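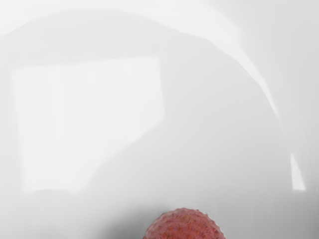
图1 红色圆球,表面有凸起和凹点(渲染图)

第8讲 物证保管链 课堂笔记

上次讲到现场封控,没讲完的部分看讲义附录,不再补了。今天只讲物品离开现场以后的事。签字、封装、移交、入库、出库、销毁。考试重点在移交。

一、先把概念过一遍

保管链 = 从提取那一刻起,到法庭出示为止,谁拿着、放在哪、什么时候换的手。每一次换手都要有记录。中间断一截,辩方就会问。问了答不上来,后面鉴定做得在好也难救。

区分:同一性(法庭上这件就是现场那件)和完整性(没被动过、没被污染)。很多同学作业里混着写,扣分。

提取人、见证人、记录人。提取人不兼见证人。小单位人手紧,常见毛病就是一个人签了两栏。

二、封装

干的湿的分开。带血迹或者植物样本,用纸袋,别用塑料袋闷着,会发霉。粉末类先小袋再大袋。电子设备进屏蔽袋,写清提取时是开机还是关机。

封口处骑缝签名,写时间,到分钟。标签先写再贴,别贴上去再写,笔尖会戳破袋子。写错了划一道线,旁边签名,原字要还能看清。不许涂改液!!去年期末实操还有人用。

编号规则:案号-地点代码-流水号。同案两处现场的,地点代码必须不同,流水号各走各的。

三、案例:Jumard 仓库案(教学用,细节有删)

经过:Saturday 那天夜里查的仓库,35 件物品,装 2 辆车运回。清单一份,由 Petronella Mtshali 在现场手写。第一辆车到物证室当场交接,签了。第二辆晚到,值班的已经换人,东西先锁在办公室柜子里,第二天早上才入库。

问题在哪?
- 柜子钥匙谁有,没写
- 清单只有一份,跟第一辆车走了,第二车是凭记忆核对的
- 入库时间写的是前一晚的时间,“补记”两个字没写

辩方律师 Capucine Rey 抓的就是最后一条。时间对不上,整车物品的记录可信度都被质疑。检方后来靠走廊监控和两份证言补,补上一部分,有几件没有采纳。

讨论时有同学说“东西明明没动过”。对,可能真没动过。但是举证的不是辩方。这句话记下来。

补记可以,要写明是补记、补记时间、原因、补记人。倒签时间不行,性质完全不同。

四、入库以后

称重:毛重净重都写,写明用哪台秤,秤的检定日期。植物类会失水,前后重量有差正常,但要在记录里说明,不要等到开庭才解释。

送检取样:取了多少、剩多少、原封口怎么开的。从旁边另开一个口,旧封口留着。取完重新封,新旧签名都在。

Vamaneo 系统(实训室装的那套)扫码以后会自动记时间,但操作人要自己选,默认是上一个登录的人。注意!上机前先退出重登。Curkent 的旧表格还能用,到本学期末为止。

抽查:实训库每月盘一次,账物相符率要求 100%。差一件也要写说明。

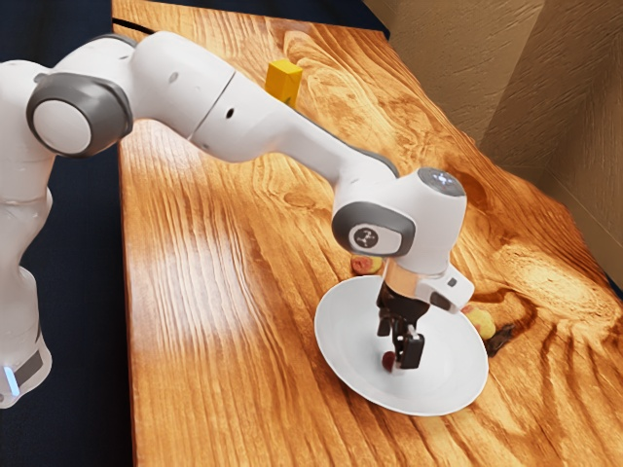

五、销毁和发还

发还:核对身份证件,本人签收,代领要委托书。发还前拍照,正面、标签、封口各一张。

销毁:要有批准文件,双人在场,全程录像。危险品走专门渠道,本课不展开,选修的同学看化学品那门。

没有结案的不能销毁,哪怕库房满了。有上诉期的等上诉期过。共同犯罪里有人在逃的,先问清楚再动,这块各地规定不太一样,以本地文件为准。

六、作业

1. 按 Jumard 案重写第二辆车的交接记录,该补记的地方写补记。一页以内。
2. 找出 Saragih 练习卷宗里的断点,逐条写:断在哪一环节,缺什么材料,还能不能补。
3. 预习下一讲,证人出庭时怎么讲保管过程。

交纸质版,September 底前放实训室门口的信箱,写学号。晚交的先发邮件说一声。

分组名单下周贴。上次没签到的课后来找我补,带上学生正。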